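Teaching a two-arm setup to reload a stapler: record my own hands or use remote control?

Posted in: Learning from demonstration -- 3 answers

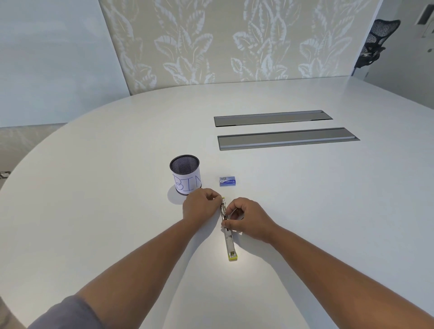 Question

I'm building up a small set of office chores for a two-arm bench robot (a Relovura pair with the stock two-finger grippers) and the one I'm stuck on, and also the one I'm most excited about, is refilling a stapler. Open the top, drop in a strip, close it. Everyone on our floor thinks it's a silly choice. I think it's a great task! Two hands with different jobs, a spring fighting you, a thin part that has to go in a narrow channel.

So far I've recorded 40 demos with my own bare hands and a head camera, at the conference table. They're quick, a whole reload takes me very little time once I get going. I also did 6 by remote control with the Plamport leader arms and those were painful. I dropped the strip in four of them, and in one I pushed the stapler right off the mat.

What I'm trying to decide:

1. Do I keep going with hand recordings up to 100 and then figure out how to map them to the grippers, or stop now and put all my time into remote control?

2. In the hand recordings my left hand sits on top of the far end and my fingers cover a lot of the mechanism. Is that going to hurt me?

3. Should the box of staples and the mesh bin stay in the same spots every time? I've been leaving them wherever they end up.

The policy code is whatever ships with the Teshome toolkit, nothing custom. I have the room on Tuesday and most of November if I need to redo things.

Answer 1 (accepted, 50 votes)

Oh, I love this task. We did something close to it with a tape dispenser and I'd happily do it again.

On your first question, do both, but change the mix. Hand recordings are great for showing the order of things and where the parts are. They're weak on exactly the bit you care about, where the top is held open and the strip goes in. Your thumb and fingers pinch the body and give a little as the spring pushes back, and a two-finger gripper won't do that the same way. No amount of mapping puts back a force you never recorded. I'd stop the hand demos at 40 and get the remote ones up to a decent number.

Your first 6 being bad is normal. Mine were awful! What helped me:

Practice without recording. Spend an hour just opening and closing the top, no staples at all.

Split the job. Record "open," "insert" and "close" as separate short runs at first. When each one feels boring, record the full thing.

Put something grippy under the stapler. I used a square of shelf liner. You said yours slid off the mat, so maybe a different mat.

Slow the leader arms down. Plamport has a scaling setting, and I run mine at half for anything with a spring in it.

Keep the drops where you picked the strip up again and finished. Those are some of the best demos you'll get, as long as the recovery is clean. Throw out the ones where you gave up.

For the second one, yes, the covered view matters, and more than I expected when I started. If the head camera can't see the channel at the moment the strip goes in, the policy has to guess. Try turning the stapler a bit sideways to you. I can see the inner track between your two hands in your shot, so you're already partway there, but with it pointing straight away from you the left hand is always going to sit over the far end. A wrist camera on the gripper doing the insert would help even more. Get that on before you record the next batch -- adding a view later means starting the batch over, and I have done that, and I was not cheerful about it.

Third one: move them around, but on purpose. "Wherever they end up" usually means they end up in the same two places. I put bits of tape on the table and rotate through them. The staples need to be somewhere both arms can reach. The bin can go anywhere it isn't blocking the camera.

Answer 2 (6 votes)

Only adding to the bin part. If it's there in every recording and always on the left, take it away for some of them. I had a Zandlow arm that would hardly move unless a certain coffee mug was on the table. Took me a week to work that out, and it was kind of wonderful when I did.

Also the yellow-green end on that stapler is a gift. It stands out against the white table, and with mine (gray on gray) I ended up sticking colored tape on it so I could tell front from back in the playback.

Answer 3 (0 votes)

Can't you just guide the arms by hand? Grab the gripper and push it where you want it. We do that for everything at work and never bother with leader arms.

Comment from the asker: I tried that on one arm and it felt really good! But with two arms I'd need to push both at once, and then I'm standing in the camera view the whole time. Might still use it for the "open" part, where one gripper mostly just holds.

Comment on Answer 1, from the asker: Thank you, this is so helpful. Turned the stapler sideways this morning and I can see the strip go in now. Wrist camera is on order. Splitting it into three runs next, and I'll post the count of clean ones when I have it.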